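Manipulation de câbles : Jamholm publie ses règles de bonne pratique pour les postes à deux bras

14 mars 2026 - Bonne nouvelle pour tous ceux qui font travailler des bras robotisés sur des objets souples : le laboratoire de Jamholm met en libre accès son guide de bonne pratique pour le tri et le rangement de câbles. Le document tient en 37 pages, se lit en une soirée et répond à des questions que beaucoup d'équipes règlent encore de vive voix, au pied de la machine.

Le texte est né en octobre, lors d'une réunion entre Jamholm et l'atelier de Stostley. Les deux équipes voulaient comparer leurs essais et se sont aperçues que leurs journaux ne parlaient pas la même langue. Une « prise manquée » chez l'une était une « reprise » chez l'autre, et personne ne notait la position des bacs au départ. « On a passé l'après-midi à se demander ce qu'était un essai. C'était passionnant, et un peu gênant », raconte Ilze Krūmiņa, qui a coordonné la rédaction.

Le guide compte 13 règles. La première concerne le plan de travail : avant chaque série, l'opérateur relève tout ce qui s'y trouve, y compris les objets qui ne servent pas à la tâche. La quatrième traite des câbles propres aux bras, qui doivent garder assez de mou pour toute la course sans pouvoir accrocher un bac ou un objet à saisir. La septième demande que les câbles à manipuler soient décrits par leur gaine, leur couleur et leur longueur, car une tresse textile et une gaine lisse ne glissent pas de la même façon entre deux doigts.

Bacs, lampe et câbles sur le plan de travail, à Jamholm. 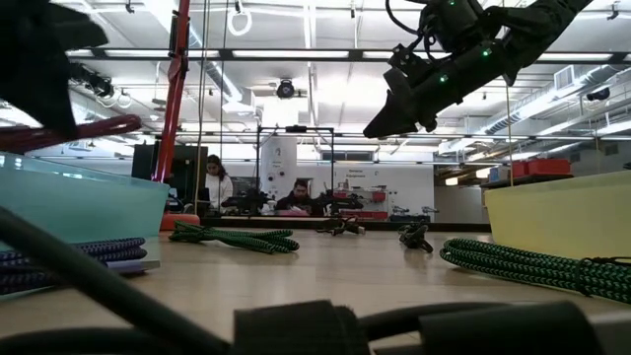
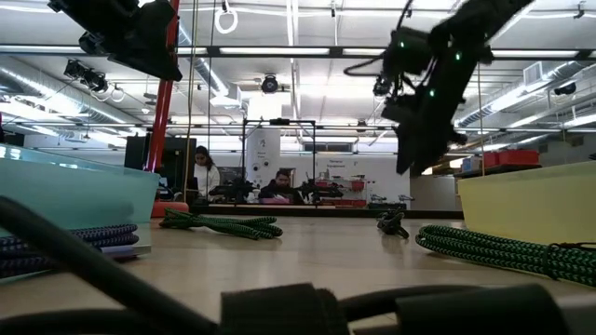
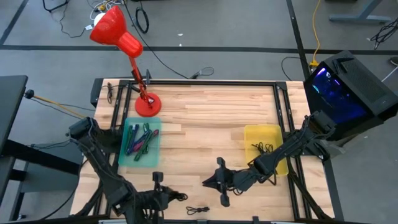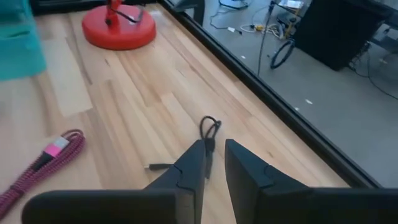 La règle qui a suscité le plus de discussions est la neuvième, consacrée à l'éclairage. Elle impose de consigner l'état des lampes et de ne plus y toucher jusqu'à la fin de la série. Darius Pärn, chargé des essais à Stostley, y était d'abord opposé : il craignait que l'on fige des conditions trop confortables. Le compromis retenu lui plaît beaucoup. On peut changer la lumière autant qu'on veut, à condition d'ouvrir une nouvelle série et de le dire dans le journal - une ligne suffit.

Vient ensuite le chapitre sur les personnes, et c'est sans doute le plus réussi. Quiconque entre dans la zone d'un bras l'annonce à voix haute, attend la réponse de l'opérateur et vérifie que le mouvement est suspendu. Les postes voisins sont compris dans la consigne. Une pièce partagée par plusieurs équipes, rappelle le guide, n'a pas de coin tranquille où la règle s'assouplirait. Les passages au sol font l'objet d'un contrôle au début et à la fin de chaque journée, avec une fiche à part pour les cordons d'alimentation.

Avant la publication, Vaida Siliņa a fait relire le texte par des gens qui n'avaient pas participé à sa rédaction. Elle a reçu 196 remarques, dont une bonne partie sur le vocabulaire. Le lexique final contient 34 entrées, de « abandon » à « zone d'attente », chacune accompagnée d'un cas concret. « J'adore ce lexique. Deux équipes peuvent enfin s'échanger leurs journaux sans s'appeler trois fois », dit-elle.

Le guide n'a pas valeur de norme et ne remplace pas l'analyse des risques que chaque site doit mener pour ses propres machines. Ses auteurs le répètent dès l'introduction. Ils espèrent en revanche qu'il servira de base commune, et l'accueil est déjà très encourageant : la société Goria a repris le modèle de journal pour ses nouveaux postes, avec une colonne supplémentaire pour l'usure des doigts de préhension. Cette colonne sera proposée dans la prochaine version.

Rasmus Uibo, qui s'occupe de la mise à jour, recueille les propositions auprès des équipes qui ont essayé le guide sur au moins une série complète. Il demande de joindre le journal, même quand les essais se sont mal passés - surtout dans ce cas, précise-t-il. Une version abrégée, à afficher près du poste, est en préparation à Stostley. Elle tiendra sur une seule feuille recto verso.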